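Last updated: August

Speaker notes, Tollow meetup talk, 30 min slot

Slide 1. Say hi, thank Ljubica Begović for the invite. Don't read the title out loud, they can read. Start with the number: 299 good examples from our first 3,000 tries. Let it hang there for a second, then laugh, because I sure didn't laugh back then!

Slide 2. Where the rest went. Mostly us. I'd start recording too late, or Henrik would nudge the arm with his hip halfway through (he's in the room, point at him). And a lot were fine but labeled wrong, so the model would've learned "put down" from a clip of picking up. Tell the mug story here if they look sleepy.

Slide 3. Why homes. Our lab table at Purkard was matte gray, same lamp, same spot, every day, and the policy loved it. Then we took it into a real living room and it fell apart. So now we go room to room and collect there – shiny tables, busy fabric, lights in dumb places, all of it.

Slide 4. Leave this one up a while and let people look. Talk about the tabletop. You get the sofa twice, once for real and once blurry in the polish, and the wrist camera sees both. Ask the room: which one would you reach for? Then the wall lights, those two hot spots. We keep clips like these in the set.
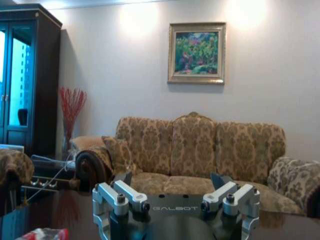 Slide 4: wrist view, gripper open, living room with the polished table

Slide 5. What we do differently now. Nele Kasten checks clips the same evening, so a bad habit lasts one day and not a month. Two people per room, one drives, one labels. Swap at lunch or the driver gets sloppy (me, it's me).

Slide 6. Questions. If someone asks about cost, send them to Helmut, he likes that one. Leave the Budilport slide hidden unless we're running early.

Contact: Tollow speakers desk | © Tollow | Back to top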